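Call for Participants: Comparative Trial of Hand-Held Grippers

Ferley Laboratory, Ukthorpe Campus
Posted 3 November 2020

The Ferley Laboratory invites adults living within commuting distance of Ukthorpe to take part in a paid study of hand-held grippers. The study compares 2 finger designs, known as Zeng and Vadia, on everyday household tasks involving cloth. Results will be used to decide which design is fitted to the laboratory's robot arms for the next stage of work.

Participants will hold one gripper in each hand and use the pair to pick up, turn, fold and set down blankets, covers and items of clothing. Each person will complete the full set of tasks with both designs. The order is assigned by the laboratory and cannot be changed on request.

Soft goods are the main concern of this trial. A gripper that holds a cup or a box without trouble may still slip on a plush blanket, or take up two layers of cloth when only one is wanted. The study team will record completed grasps, dropped items and the time taken for each task. Participants will also rate comfort and hand fatigue on a short written form. 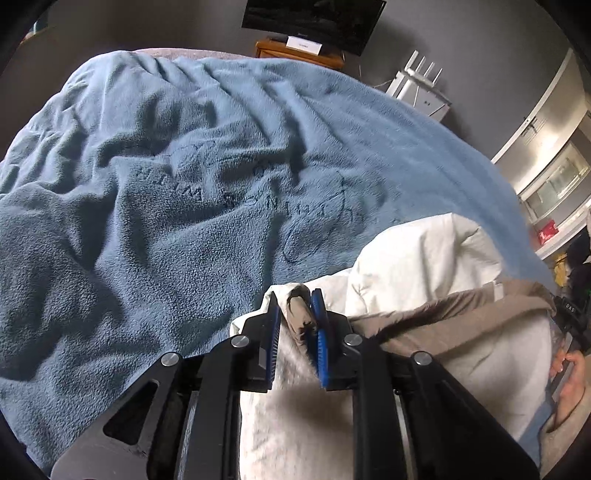

Several people who took part in the May round were asked for comments, and one wrote that the squeeze itself was easy to learn, but that judging how much cloth was between the fingers took most of the first session – after that, the folds came quickly. The schedule has been changed in response, and all participants now receive a longer practice period before any results are recorded.

Who may apply

Applicants must be 18 or older and able to use both hands comfortably for the length of a session. Left-handed applicants are especially encouraged to apply. No experience with robots or automation is needed. Persons with a current wrist, hand or shoulder injury are asked to wait for a later round.

Time and payment

The laboratory will accept 53 participants. Each will attend 9 sessions, scheduled on weekdays, and will receive $590 on completion of the study. Those who withdraw early will be paid for the sessions they have attended. Rest breaks are included in every session and may also be taken at any time.

Privacy

Cameras record the hands, the grippers and the work area. Video is stored under a participant number – names are kept in a separate file. Participants may ask to have their recordings deleted until the analysis begins.

How to apply

Complete the application form at the Ferley Laboratory front desk or request a copy by mail. Please state your preferred hand and the weekdays on which you are available. Applicants will receive a written reply whether or not a place can be offered.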